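We drove out to Skurkutbridge for the open day at the Guzmán bakery, mostly on the promise of free rolls (no regrets!). My friend Yolanda Villanueva got us on the early tour, 12 people in paper hats, and the smell hit me before I had mine on straight.

They bake 1,000 loaves a night, and the sourdough starter lives in a room of its own. I got to poke it — very springy. Our guide let us shape a loaf each, and mine came out like a shoe. 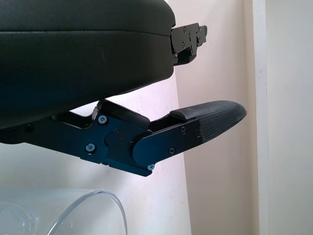 Black metal bracket with its little round holes, open day at Guzmán.

After that came the tasting table, and I went back four times for the rye with caraway. The shop up front was packed by then, so get your bread first and look around later. Parking is on the grass behind the church and it gets muddy, so wear boots.

Comments

Delali Sarpong: Was the seeded one there this year? We missed it in March.

Yolanda V.: It was, and I bought two. Your shoe loaf tasted fine, by the way!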